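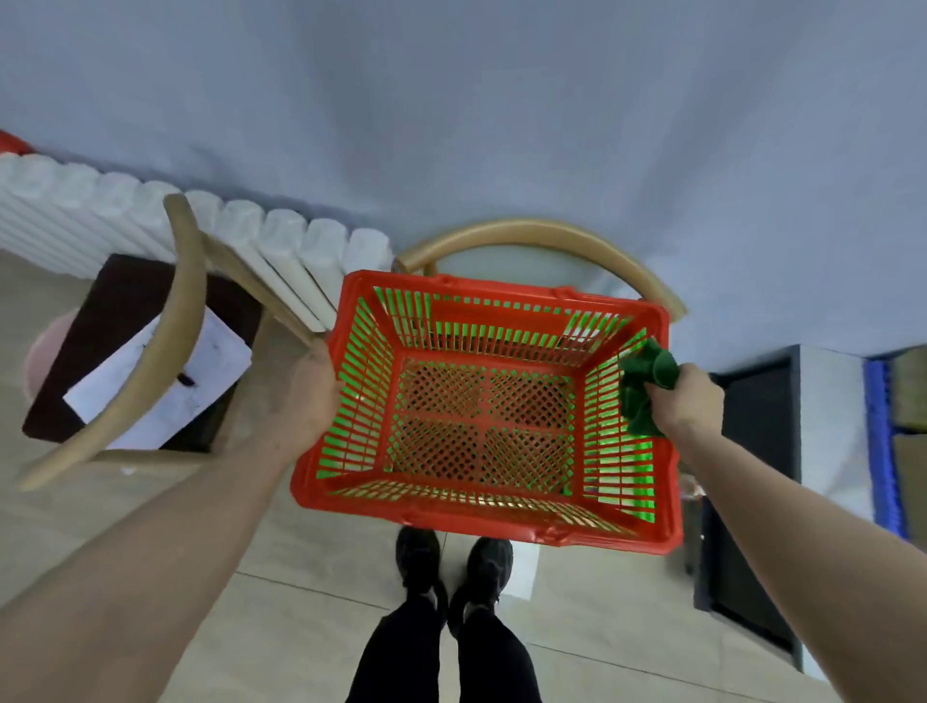 *The red basket, empty, plus a green cloth.*

# Ellel parcel corner

Search this site Go

Hi! I'm Binta, and I put this little photo set together with Ajith Acharya. It's all baskets, boxes and mailer bags — nothing fancy, but I love this stuff. Ajith wants more furniture in the next batch (he can keep wanting).

## What's in it

99 photos in 4 folders. Start with `baskets`, it's the tidiest. The `boxes` folder has the worn cardboard, with all the tape and creases left just as they were.

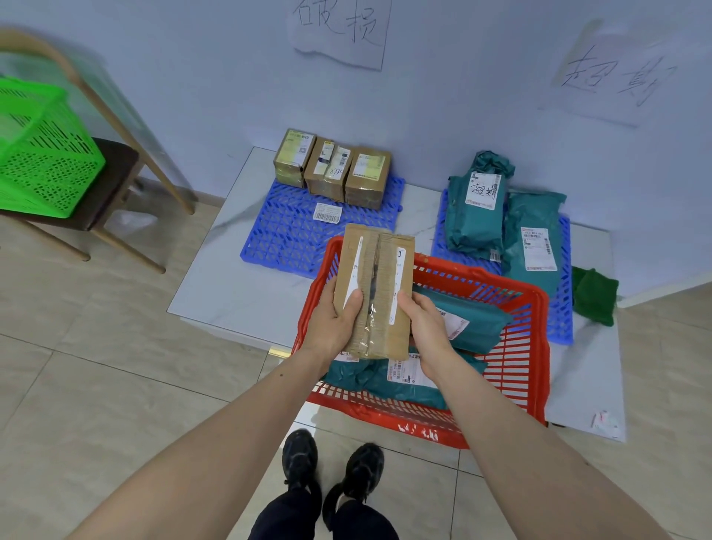 *Small taped box over the basket, more boxes on the blue mat.*

## Labels

I tagged each photo by what's being held, so a box in the hands goes under `box` even when there are mailers in the basket. Rekha Namboodiri rechecked 5 of my tags and changed 3, thank you Rekha!! Handwriting gets its own tag, `pen`, and I'm still behind on those.

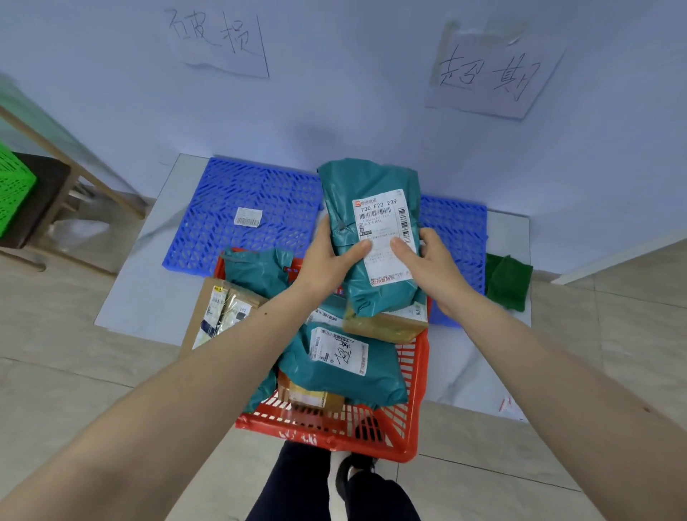
*Teal mailer with a 申通快递 label. The one marked 超期 (overdue) is in the basket.*

## Still to do

- finish the `pen` tags
- split `mailer` by color, maybe in December
- ask Padmavathi about the file names, mine have spaces in them

Last edited 16 September 2025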